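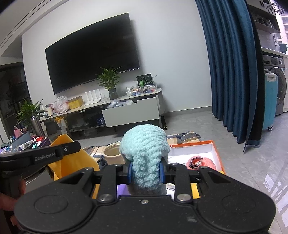 Washing and Drying Mixed Household Textiles

Updated 11 July 2018

This procedure covers chenille, plush pile, and woven cotton or acrylic blankets in a domestic front-load or top-load washer. It does not cover wool, silk, down, or anything labeled dry clean only.

1. Read the label first

The number inside the tub symbol is the maximum water temperature in degrees Celsius. Most pile fabrics are marked 30 or 40. A single bar under the tub means a reduced spin; two bars mean a very gentle cycle. If the label is missing, treat the item as 30 with one bar.

2. Sort by pile, then by color

Pile fabrics pick up lint from woven cotton and hold on to it. Wash them separately. Within each group, keep deep colors apart for the first three washes. To test for dye loss, dampen a hidden seam, press a white cloth on it for one minute, and check the cloth. Any transfer means a cold wash, alone.

3. Pre-treat stains

Scrape off solids with a spoon. Blot liquids; rubbing crushes the pile. Apply a small amount of liquid detergent, wait 15 minutes, and rinse from the back of the fabric so the soil leaves the way it came in. Protein stains (milk, egg, blood) get cold water only.

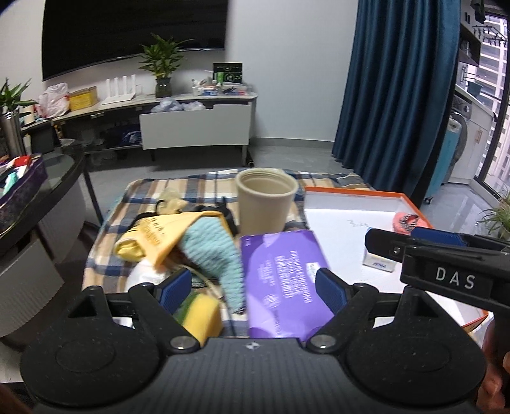
4. Load the machine

Fill the drum no more than two-thirds full. A large blanket goes in alone, folded loosely in a top-loader so that it circles the agitator and does not wrap across it. Small stuffed articles go in a zippered mesh bag. The Nutsugah medium bag was used for this page, but any bag with a covered zipper pull will do.

5. Detergent and cycle

Use half the dose printed on the bottle for a full load. Skip fabric softener on chenille. It coats the fibers and the loops flatten. Select the delicate cycle, and set the spin to 700 rpm or the closest lower setting. On Jarnine washers the spin has to be set after the cycle; choosing a new cycle resets it.

Run a second rinse if the water on the door glass still shows suds at the end.

6. Dry

Woven blankets: shake out, square the corners by hand, and hang over two parallel lines to spread the weight.

Pile and stuffed articles: press in a dry towel, reshape, and lay on a rack. At 21 degrees with a fan running, a small stuffed piece needs one to two days. The outside dries well before the filling — squeeze the thickest part and hold it against your wrist. If it feels cool, leave it longer.

Tumble drying is acceptable only where the label shows a circle in a square. Use one dot, low heat, and stop while the article is slightly damp.

7. Restore the pile

Once dry, brush with a soft-bristle brush in short strokes, first against the lie of the pile and then with it. Trim pulled loops level with sharp scissors. Do not pull them.

Revision note: the spin limit in step 5 was lowered in February. The earlier figure was too high for loosely twisted chenille.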